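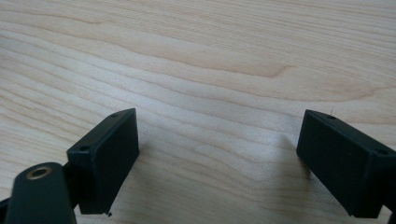

Pale wood grain at our place in Jirncombe

Mandora Silent Metronome: Frequently Asked Questions

Thanks for stopping by! We get a lot of mail about the Mandora, and we do love reading it, but many of you are asking the same things, so we have gathered the answers on one page. If yours isn't covered, scroll down to the bottom and write to us.

What is the Mandora, exactly?

The Mandora is a small metronome that you feel instead of hear. It straps to your wrist, your upper arm or your ankle (drummers seem to like the ankle) and taps out the tempo against your skin. There is no click in your ear and no blinking light to stare at, so you can keep your eyes on your music or on the rest of the band. It was made here at Warkik for players who kept telling us that a click track made them feel boxed in.

Do I need a phone to use it?

No. Once the Mandora is charged you can set a tempo right on the dial, press the dial down to start, and press it again to stop. The phone app, which is called Chambi, is free and makes plenty of things easier, especially if you play a long set with lots of tempo changes. But you can leave your phone in the car and still get through rehearsal just fine.

Which phones and tablets does Chambi run on?

It runs on iPhone, iPad and most Android phones and tablets that are still getting updates from their maker. We don't have a desktop version yet. People ask for one a lot, and we are working on it in between other things, but we'd rather not promise a date and then let you down.

How many songs can I save?

Chambi holds 4000 songs, each with its own tempo, time signature and accent pattern. You can sort them into as many set lists as you like, and the same song can sit in several lists without being typed in again. If you change the tempo of a song in one list, it changes everywhere, unless you tap "Keep separate" first. That little button has saved more than one wedding band from trouble, so it's worth finding before your first gig.

Can the whole band feel the same beat?

Yes, up to a point! You can link 2 Mandoras directly, with no phone in between, and they will stay together for as long as they're switched on and within reach of each other. This is handy for a drummer and a bass player. To link them, hold down both dials until you feel a long buzz, let go of both, and wait for the short double tap. Whichever one you start first becomes the leader. For larger groups you need Chambi, with one phone acting as the leader and everybody else joining from the Band page.

My two units won't link. What should I try?

First, check that neither one is already connected to a phone. A Mandora that is talking to Chambi will ignore the other unit completely, and this is the reason behind most of the mail we get on the subject. Turn Bluetooth off on your phone for a minute and try the long press again. If that doesn't help, make sure both units have the same firmware. You can see the version in Chambi under Device, and updating takes only as long as making a cup of tea.

Will it bother me while I'm playing?

Most people forget it's there after a song or so. It weighs 110 grams with the standard strap, and the strap is soft woven cotton with a bit of stretch to it. String players sometimes find that wearing it on the bowing arm is distracting, and they do better with it on the ankle or clipped to a waistband. Pianists are split on this. Try a few spots at home before you take it on stage, and please don't pull the strap as tight as it will go. Snug is plenty.
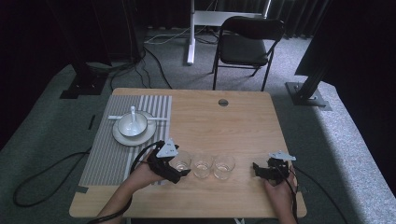 The strength of the tap matters too. New owners nearly always set it too strong, the way you turn a new guitar amp up too far on the first day, and then they wonder why they feel jumpy. Start at the low end and bring it up only until you can feel it while you play. Standing still in a quiet room is a poor test, so do this with your instrument in your hands and a song you know well.

Can other people hear it?

On your wrist or ankle, no. If you lay it on a hard surface while it's running it will buzz against whatever it's sitting on, and a microphone nearby will certainly pick that up. For recording at home, keep it on your body and keep the strap between the unit and anything solid. A folded sock works wonders if you want it off your arm between takes.

How do I set the tempo quickly between songs?

You have a few choices. The dial is the simplest: turn it slowly for small steps and quickly for big ones. You can also tap the top of the unit in time, and it will settle on your tempo after a few taps. If you have a set list loaded, a short press and a quarter turn to the right moves you to the next song. We suggest practicing that one at home. It's easy once you have it, but the middle of a dark stage is no place to learn.

Does it handle odd time signatures?

It does, and gladly. You can make any beat in the bar strong, weak or silent, so fives, sevens and anything stranger are all fine. Patterns that change from bar to bar have to be built in Chambi and then sent over to the unit. The dial alone only knows the common ones.

How do I clean it?

Take the unit out of the strap and wipe it with a soft, slightly damp cloth. The strap can go in a cool hand wash with a little mild soap, and then it should dry flat, away from the radiator. Please don't put either part in the dishwasher. Sweat is no problem, but the Mandora isn't made for swimming or for an outdoor show in a downpour.

What about the warranty?

Every Mandora comes with a warranty of 2 years from the day you bought it. It covers faults in the unit, the battery and the charging cable. It doesn't cover a strap that has simply worn out from use, though we do sell those separately in black, gray and a rather cheerful green. Hang on to your receipt, or take a picture of it and keep it with your gig photos.

Where do I send a repair?

Write to us first, please, before you put anything in the mail. A good share of problems can be sorted out with a reset, and it would be a shame for you to be without your metronome over something that small. If it does need to come in, we'll send you a label for our workshop in Jirncombe and a short form to tuck in the box. Take the strap off and keep it at home. We've ended up with a drawer full of them.

Can I try one before I buy?

If you're near Jirncombe, you're very welcome to come by in the afternoon and bring your instrument. Write ahead so that we can have a charged unit waiting for you. Schools and community orchestras can also ask for a loan set, though those go quickly once April comes and the concert season gets busy, so ask early if you can.

I have a different question.

Wonderful, send it over using the contact form. Tell us what you play, where you wear your Mandora and which phone you use, if any, and we'll write back as soon as we can.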